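Contract monitors are the wrong people to watch a ceasefire

By Rónán Ó Gríofa
14th February

The mandate for the Ellach monitoring mission comes up for renewal in May, and most of the talk so far has been about money. The donor governments want it cheaper. The two sides want it smaller, for their own reasons. I want to talk about who does the work, as I think a mistake was made on that at the start and is about to be made again.

When the ceasefire was signed, the donors had to put people on the ground quickly. Sending serving officers would have meant votes in several parliaments and a long argument over who commanded whom. They went to a contractor instead. Trurnum had run camp services for other missions and said it could have monitors in place within weeks. It did what it said. I was working as a liaison officer on the northern side then, and I remember how relieved we all were when the first vehicles came up the road.

There are 134 monitors on the line today. Nearly all of them are Trurnum employees on fixed contracts. A good number are former soldiers or police, and the ones I worked with were decent at the job. They got up early and drove bad roads, and they wrote down what they saw. I have no complaint to make about them as people. My complaint is about the arrangement they work under, and it has three or four parts that tend to get mixed together.

The first is what the contract pays for. Trurnum is paid for patrols completed. A patrol is complete when the vehicle has reached its listed points and come home, and a form has been filed. If a patrol is turned back at a checkpoint, it does not count as complete, and after a certain number of these in a quarter the fee goes down. You can see why somebody put that clause in. They did not want to pay for people sitting in a base drinking coffee. But think about what it does to a team leader who knows there is trouble at the Clindeck crossing. If he goes to Clindeck he will be stopped. If he plans a route that stays clear of it he will finish his patrol. Over two years the routes have moved, a little at a time, away from the places where monitors get stopped, and those are the places where something is going on.

I went through the weekly summaries last winter. They are public, though you have to ask for the older ones. There are long stretches where Clindeck does not appear at all. Anyone who lived there could have told you it was not quiet.

The second part is permission. A monitor who is a serving officer has a government behind him. If he is held at a roadblock for six hours, an ambassador will ring someone. A Trurnum monitor has an employer with a contract to protect and a legal department. When one of our teams was held overnight, the company's first message to the mission was a request that the matter be kept out of the summary until its insurers had been told. I was in the room when it was read out. It came out in the summary nine days later as a "delay in movement". Both sides on the ground took note of that, and the next team was held for longer.
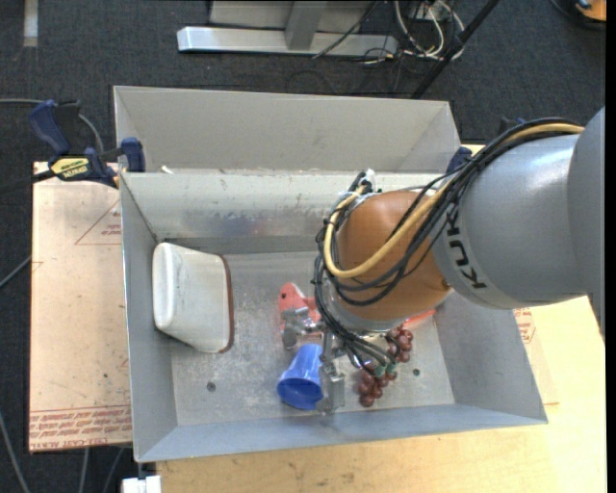

Defence & Security

The third part is evidence. Monitors are asked to look at a crater or a damaged wall and say what did it. It is skilled work. Telling a 155 mm artillery strike from a heavy mortar takes training and some time on the spot, and often a second visit. Under the present contract the training is a short course before deployment, and second visits are not billable unless the mission office asks for them in writing. Most of the time it does not ask. So the reports say "explosive impact, type not determined", and each side goes on television to say the other one did it.

More than 600 impact reports have been filed since the mission opened. I do not know how many of them name a weapon, and when I asked I was told the figure was not kept. I believe that answer. It would have been easy to keep if anyone had wanted it.

Then there is the question of where people go afterward. Monitors come off contract and look for other work, as anybody would. Some of it is with companies that train or supply one of the two sides. There is no rule against it. I do not say that anyone has shaded a report with his next job in mind. I say that the officers at the checkpoints believe it happens, and they treat the monitors accordingly. A mission like this runs on being believed, and it cannot afford to have staff who might turn up next year in the other fellow's pay.

The donors know most of this. They commissioned a review, led by a retired judge named Ó Súilleabháin, and it was handed over before Christmas. I have read it. It is careful and fair, and its main finding is that the mission's reports are "accurate in what they contain". People in the capitals have quoted that line as if it were praise. The rest of the paragraph goes on to list what the reports do not contain, and I have not heard anyone quote that bit.

The case for keeping the contract deserves a proper hearing. The strongest point in its favour is that without it there might have been no mission. Governments were not lining up to send their own people, and they are not lining up now. A thin, compromised set of eyes on the line is better than none. I accept that. In the first months, the mere sight of white vehicles on the ridge road kept some guns quiet, and it did not matter much who was paying the drivers.

The second point is cost. A seconded officer comes with allowances, rotations home, a medical chain and a desk in his own ministry that looks after him. The contractor rolls all that into one price, and the price is lower. I have seen the comparison that was passed around and I think it leaves things out, such as the liaison officers the mission had to hire to make the calls that a government would have made for nothing. I was one of them. Even so, I would guess the contract still comes out cheaper.

The third point is that seconded officers are not angels either. They come for six months, they learn the road names in the fourth, and they leave. Some are sent by governments that have a favourite in the fight. All true. But a government with a favourite is a known quantity. You can pair its officer with somebody from a country that leans the other way, and older missions did this as a matter of routine. There is no way to pair off an employer.

What I would like to see in May is fairly modest. Leave Trurnum with the vehicles, the fuel, the kitchens, the radios and the buildings. It is good at those and there is no reason to start again with someone new. Take the reporting away from it. Put a seconded officer at the head of each patrol, even if every other seat in the vehicle is filled by contract staff. The line is 45 kilometres long, so the number of officers needed would not frighten a defence minister. Scrap the fee for completed patrols and pay for days worked. Count a patrol that was turned back as a patrol, and publish the place where it was turned back every week, on the first page.

I would add a waiting period before any monitor, contract or seconded, can work for a firm doing business with either side. Two years seems right to me. If that makes recruiting harder, then the pay will have to go up, and some of the savings will go with it.

I have been told that none of this can be done before the mandate expires and that the sensible course is to extend the present terms for a year and look at it again. The same thing was said last year, to the same people, in the same building. Meanwhile the families at Clindeck have moved their beds to the back of the house, and the summaries have them down as a quiet sector. If the donors renew as is, they should at least send someone up there to explain it to them in person, and he should travel by the road the patrols no longer use.

Rónán Ó Gríofa was a liaison officer with the Ellach monitoring mission. The views here are his own.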